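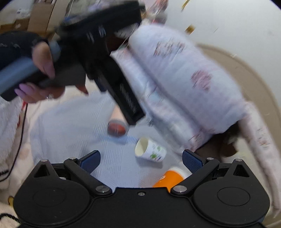

What does the job involve?
Clearing up sitting rooms after people have used them: collecting used paper cups, shaking out and folding blankets, putting cushions back and leaving each room fit for the next booking.

Room Tidier (part time)
Zhuravel Sitting Rooms
Posted Aug 31, 2023

Hours: 15 a week, mostly late afternoons and evenings
Pay: £13 an hour, paid every four weeks
Start: September
Reports to: Drahomíra Havlíček, house manager

About us
Zhuravel hires out furnished sitting rooms by the hour. People book them for birthday teas, book groups, baby showers, film nights and family visits when there isn't space at home. Drinks and snacks are served in paper cups and on paper plates, and guests are free to sit on the floor, on the sofas or wherever suits them. We do not ask them to clear up before they leave.

The rooms are on two floors of the old Codar building. There is a lift, but it is slow and most staff use the stairs.

What you will do
Go into each room when the guests have left and open a window.
Pick up cups, plates, napkins and food wrappers. Cups are often left lying on the blankets and down the sides of the seats, so check under the cushions as well. Tip any leftover drink into the bucket before the cup goes in the sack.
Check blankets for crumbs and spills. Clean ones are shaken out and folded in thirds, then in half. Marked ones go in the wash bag with a note of the room.
Plump the cushions and put them back in their places. Covers that are badly creased can stay on if they are clean. Covers with marks come off.
Put bags, scarves, chargers, toys and anything else left behind into a lost property bag with the date and the room on it. Please don't throw away anything that might belong to somebody, even if it looks like rubbish.
Wipe tables, handles and light switches, and sweep or vacuum the floor.
Refill the cup stand and the napkin box.
Fill in the sheet on the back of the door.

A room normally has half an hour between bookings. After a children's party we leave an hour. If you open the door and can see it won't be done in time, ring the desk straight away and another member of staff will come up.

On quieter shifts you will also help with the laundry on the ground floor, which means loading, drying, folding and putting cushion covers back on. Full training is given on the machines.

What we are looking for
You should be able to work steadily without being watched and notice small things that are out of place. You will be on your feet for most of the shift and will need to bend, kneel and carry a full laundry bag. Please tell us if any part of this would be difficult, as laundry and room duties can be shared out differently.

Experience in housekeeping, cleaning, catering or childcare is useful but we don't insist on it. You need enough written English to fill in the door sheet. Applicants must be 18 or over because some evening bookings include alcohol.

What we offer
Paid holiday in line with your hours
A paid break on any shift over four hours
Apron, gloves and knee pads
Hot drinks and a meal on evening shifts
Two free room bookings a year for you and your family
Rota sent out two weeks ahead

There is no car park. The bus stop is across the road and there is a covered bike rack in the yard.

How to apply
Send a short letter or email saying which evenings you can work and what you have done before, paid or unpaid. A CV is welcome but not required. Mark it "Room Tidier" and address it to Demyd Vakulenko at the front desk. You can also hand it in during opening hours.

We will invite people in for a short chat and a paid trial shift of two hours with one of the present team. References are taken up after the trial. We reply to everyone who applies, usually within a week.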